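4.2 Shelf restocking task
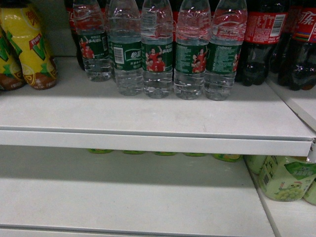
The restocking task was carried out by two student teams over one semester, with lab sessions on Monday evenings. Each team had to write a program that takes a bottle from a cart and places it upright in a gap on the shelf. Team Fundari used a fixed list of shelf positions measured by hand. Team Sindia, led by Évan Rolland, looked for gaps in the head camera view before each placement – a slower method, but one that did not need to be set up again when the shelf was moved.

We logged 1,223 placement attempts between the two teams. An attempt counted as a success if the bottle was standing after 10 seconds and no neighboring bottle had fallen. Teams were allowed 12 practice runs before each scored session. Clear water bottles (Fig. 4) were the hardest items for both programs. Light from the ceiling shows up on the necks and shoulders, and the depth readings there were often missing. Both teams ended up using the printed label as the main cue, which worked better on bottles with large areas of one color.

The lower shelf raised a different problem. The lip of the shelf above hides the items at the back, so the camera may see only their caps. Sindia dealt with this by lowering the head before planning, at a cost of around 100 lines of extra code. Fundari left the back row out of its plan.

Figure 4. Drinks shelf with bottled water, cola and lemon tea on the upper level and green drink containers below.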